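# The Slow Business of Drying Willow

Most of the willow sold to basket makers in the Plulard valley is cut in winter and graded by length before it goes anywhere near a workshop. Grading is done in a barrel sunk into the floor. The bundle stands upright, the longest rods are drawn first, and the rest follow in steps down to the shortest.

What happens next decides the price. Brown willow is dried with the bark on and keeps for years under cover. Buff willow is boiled, left in the tank overnight and stripped, and the tannin from the bark stains the rod a warm tan. White willow is stood in shallow water until the sap rises in May, then peeled without heat.

The Stivlow yard works mainly in buff. Its tank takes 141 bundles, and the boil runs seven hours from the time the water starts to move. Stripped rods go outside on wire racks if the weather allows - wind matters more than sun - and into a shed fitted with a Zuvard dehumidifier if it doesn't. The yard sets the shed to bring rods down to 15 percent moisture. Stored above that, they grow mildew under the ties.

Dry rods can't be woven. They are soaked again, then mellowed under damp cloth until they bend without cracking. Rods soaked too long turn greasy and lose color. Weavers who pack the work while the rods are swollen find gaps in the siding a month later, when the material has shrunk across its width.
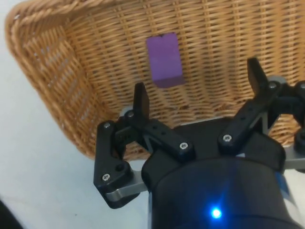
Aguiar disputes the yard's figure, arguing that buff rods should leave the shed drier still, and that a buyer who pays by weight at 15 percent is paying for water. The yard's answer is that freight costs more than the difference.

Both sell by the bolt, tied at the butt and again at the middle. Six-foot rods remain the usual order for siding. Shorter grades go mostly to handle wrapping and small lids, and the thickest butts are kept back for base sticks.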